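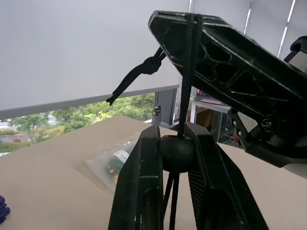
Chapter 2
Cord, Loops, and Ball Ends

Before you start
You should have finished the section on fibers in Chapter 1 and know the difference between a strand, a yarn, and a finished cord. Have a length of braided cord on your bench, a pair of sharp scissors, a ruler, and a ball with a hole through it. Any smooth ball will do if the cord fits the hole without being forced.

Words to learn in this chapter
braid, core, cover, standing part, working end, bight, loop, stopper, ball end, creep

2.1 What a cord does
A cord pulls. It can't push, and it holds its shape only while something keeps it tight. Most of the jobs a cord does in a house or a workshop come from this one fact. A cord runs from the place where the force is applied to the place where it is needed, and along the way it may pass over an edge, through a hole, or around a post. Window blinds, laundry bags, tent doors, and light pulls all work this way.

When a small weight hangs from a cord and nothing else touches it, the cord settles into a straight vertical line. Builders have used this for a very long time to check walls. A cord with no load on it sags or curls, and the curl often keeps the shape of the spool it came from. Store cord in wide, easy coils and the curl will be less trouble later.

2.2 Braided and twisted
Twisted cord is made by turning strands around each other. It is cheap and easy to splice, but it tends to spin when it is loaded, and the cut end opens up quickly. Braided cord is made by passing strands over and under one another. It stays rounder, runs more smoothly over an edge, and has little tendency to spin. Look along it with light coming from one side and the weave shows as a row of small slanted marks. On dark cord this can be hard to see until you turn it.

Some braids are hollow. Others have a core of straight fibers inside a woven cover. If you push the cover back with your thumbs and it bunches up while the middle stays still, there is a core.

2.3 Why put a ball on a cord?
A ball does several jobs. It gives the hand something to hold. It stops the cord from slipping back through a hole. It can also join strands, with one strand leaving the top and two more leaving the bottom, so that a single line becomes a pair. Ball ends of this last kind turn up on bag closures and on some older shade pulls, including the Oakley pull that we take apart in Section 2.6.

The hole matters more than the outside. A hole with a sharp rim will cut the cover of the cord in time, and the damage is hidden inside the ball where you won't notice it. Run a scrap of cord back and forth through the hole before you use it. If the scrap comes out fuzzy, smooth the rim with fine sandpaper and try again.

2.4 Loops over an edge
A loop can be hung over a bar or beam without a knot at the top. It is quick to put on and quick to take off. Leave enough slack to lift it clear, and keep that slack away from anything that turns.

Every edge the cord crosses adds rubbing. Practice board 616 in the Sterbridge set has a rounded edge, and board 718 has a square one. Work the same cord over both and compare the covers at the end of the lesson. Classes that begin in September should leave a loaded cord on each board until the end of the term and measure it for creep.

Check your work
Lay your cord flat and mark the standing part and the working end with tape. Form a bight, then a loop. Thread the ball, tie a stopper below it, and pull by hand until the stopper seats. Measure the length from the loop to the ball and write it in your notebook. You will need that measurement in Section 2.5.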